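I've been refinishing old dinner plates and small wooden tables for long enough that friends bring me theirs, usually wrapped in a towel with an apologetic look. The question I get most is how to take care of matte stoneware so it doesn't end up covered in those gray pencil-like lines. So I finally sat down one evening in February, with tea, and wrote out what I do at my own sink.

First, those lines are very rarely scratches. Most of the time they're tiny traces of metal that your knife and fork leave behind, and a matte glaze holds on to them much more than a shiny one does (my glossy Guimarães soup bowls hardly mark at all, and they've had a much rougher life!). Run a fingernail across the line. If the nail glides right over, you've got a metal mark, and you can clean it off.

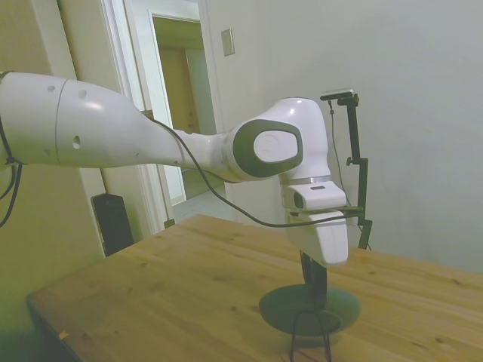
Before you scrub anything, get yourself good light from the side and turn the plate slowly under it. Shiny surfaces are easy to read this way, and it helps to practice on one first so your eye knows what to look for. Take the glossy white arm in the photo, with that bright highlight running along its top curve: a smooth surface throws the light back in a streak like that, and a matte plate spreads it out into a soft glow. On the plate you're looking for little spots that shine when their neighbors don't. Those are the places where somebody has scrubbed too hard, and they need a very light hand.

What you'll need:

- a mild powdered cleanser or plain baking soda
- a soft cotton cloth, plus a second one for drying
- an old toothbrush with bent bristles
- a bowl of warm water
- dish soap

Mix 2 spoonfuls of baking soda with just enough water to make a paste about as thick as frosting. Wet the plate, dab the paste on the marks, and let it sit while you drink your tea. Then rub in small circles with the cloth, hardly pressing, and rinse and look again. I would much sooner go over a plate three times gently than once with all my might. Stubborn lines usually give up on the second or third pass, and if they don't, the powdered cleanser will generally do it.
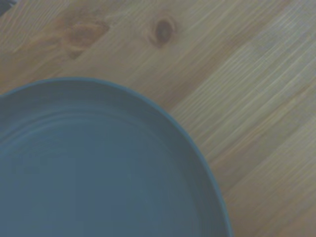
### Rims and Inside Edges

A plate with a raised rim, like the gray-blue one here, gathers its grime just inside the edge, where the surface steps down toward the flat base. Go along that curve with the toothbrush and plenty of soap, following the circle all the way around, and then do the underside too.

Rinse longer than you think you should. Dried baking soda leaves a pale film on darker glazes, and you'll swear you ruined the plate. A splash of vinegar in the rinse water clears it up, followed by a plain rinse.

### Drying and Stacking

Stand the plates in a rack until the unglazed foot ring is dry all the way through. I stack mine with a circle of felt between each one. My Jandodley set came with paper liners, and those work nicely too, though they get soft in a damp cupboard and I ended up replacing them.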